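Bench Rules Kit for Robot Disassembly Cells
Plomumar, catalog item 2307

Most rulebooks for robot cells are written for robots that weld car doors. They are excellent on the subject of fences. They have less to say to the person who has bolted a small arm to a workbench, put a two-finger gripper on the end of it, and would like it to take old desktop computers apart without taking anything else apart along the way.

The Bench Rules Kit is for that person, and for whoever has to sign that person's risk assessment. It's a set of printed rules, cards and labels for cells where an arm works inside an open computer case. It will not make your cell certified. Certification is between you, your assessor and a stack of forms, and we wish all parties well. What the kit does is give you something sensible to write on the forms.

What's in the box

- Rule book, 8 chapters, spiral bound so it lies flat on a bench
- Laminated start card and stop card
- 300 write-on labels for chassis and parts trays
- Blank change log, ruled, with a column for "why" that people always try to leave empty
- Wall sheet showing the order of work, large enough to read from where you'd be standing if things went badly

Who wrote the rules

The first version was an internal document at Vurnik, a refurbishing shop that had grown tired of explaining the same bent socket pins to the same customers. Grigaitė, a training outfit, cut it to half the length and removed most of the capital letters. We print it, sell it and answer the mail.

What the rules cover

Power first. The case arrives at the cell unplugged, with its cord somewhere else entirely. A cord coiled on top of the case counts as plugged in, as far as this book is concerned. The power supply is never opened by the arm or by anyone feeling inspired by the arm.

Ground the chassis, the mat and the tool. Plastic fingers are light, cheap and kind to connectors, and they can also hold a charge. Chapter 2 has the test procedure and the log page for it. If your fingers came off a 3D printer, read that chapter twice.

Cables before boards. A loose wire will find a gripper joint faster than any planner can find a path around it. Clip them, tuck them or take them out, and only then let the arm below the rim of the case.

Set force limits by part, and write them down. One number for the whole machine is how you get a gripper strong enough to pull a stuck memory module and perfectly happy to apply the same enthusiasm to a capacitor. The book has a table to fill in. We left the values blank on purpose, as your gripper isn't ours.

Mark the coin cell. It's small, it's shiny, and it goes in its own tray. Batteries don't ride along with scrap metal, however full the other tray is.

Approach from above, leave the way you came. Sideways moves inside a chassis are permitted at the slow setting only, with a hand on the stop button. The hand should belong to someone who is watching. 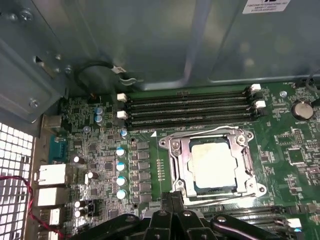
The processor gets a chapter to itself. Release the retention lever fully before anything tries to lift, and never use the fingers as a pry bar, even a little, even when it would obviously work. Old thermal paste is wiped off by a person with gloves and a cloth. You can teach an arm to do it, and the folks at Vurnik did, and then they cleaned the arm.

Memory slots are treated as fragile whether they're full or empty. Open both latches first. An empty slot is still a slot somebody may want to sell.

Screws left in the case are counted as hazards until they're in a tray. The same goes for screws that are "probably" in a tray.

What the rules don't cover

Laptops, monitors, swollen batteries of any kind, and anything with a tube in it. A laptop supplement called Tralent was promised for May and is nearly finished, a phrase we've been using since May.

Ordering notes

The kit ships flat. Refill labels and blank logs are sold separately. Site copies are fine within one building; please don't scan the book and post it, or at least fix the typo in chapter 2 before you do. Current printing: August 2026.

Contact Plomumar | Returns | © Plomumar, all rights reserved | Back to top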